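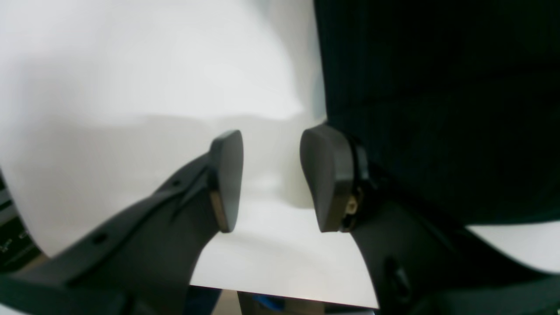

Dark gray on white.

I have been asked, mostly by my sister, why I now dress like a stagehand. The short version is that in the spring I gave away every piece of clothing I owned that wasn't black, and I have been living with the results.

The long version starts with a wedding in Wirnby. I packed a green shirt, a brown jacket and blue pants, all of which had seemed fine on their own hangers. Together they looked like a map of somewhere with border trouble. I stood at the back in every photo and no one asked me to move up.

So when I got home I emptied the closet onto the bed. Seven bags went to the thrift store on the Grekeck road, where the woman at the counter held up a mustard vest and asked if I was sure. I have never been surer.
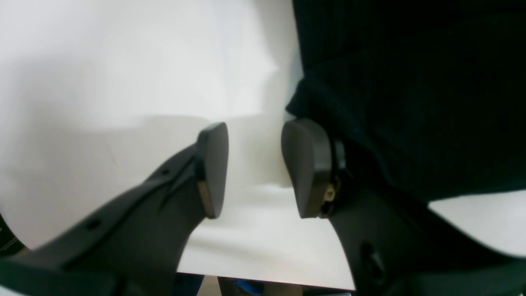 The replacement cost me 319 dollars, including the shoes. I had set aside 800, so for one evening I felt rich, and then I spent some of the difference on dinner at Wei, where they put you near the kitchen if you come alone. I wore black. A man at the next table asked me for more water. I got it for him, it seemed easier than explaining, and he said thank you very nicely.

Mornings are faster, I'll give it that. I used to stand at the closet for ten minutes and then wear what I'd worn the day before. Now I skip the standing.

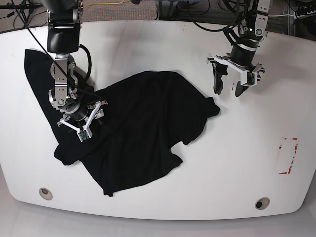 Black is 2 colors at least

The problem is that black fades, and each thing fades in its own direction. One T-shirt has gone toward purple. The pants from the expensive place are heading for green, and the cheap ones haven't moved at all. I thought I had bought a set and what I have is a paint chart.

I tried the vinegar trick (smelled like pickles), the inside-out trick (then I forgot and went to the bank that way) and the cold wash, which works and is boring. There is a dye you can buy that promises 100 washes. I bought it. It also did the sink.

Then there is lint. I never knew how much of my house was white until I started wearing it. I don't even own a cat.
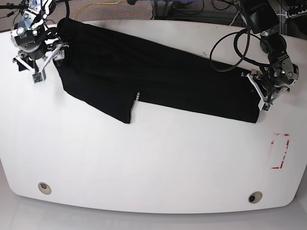
Gritthorpe, 4 September 2009

Adding a bit to the above after the summer. July was a mistake. I walked up to the reservoir at noon in full black and had to sit on a wall until a family with a cooler took pity on me. They gave me a grape soda and a straw hat, and would not take the hat back.

The hat is yellow. I've been wearing it with everything — my sister says it's the best I've looked in years — and last week I went back to the thrift store to see if the mustard vest was still there. It was. They wanted more for it than I ever paid.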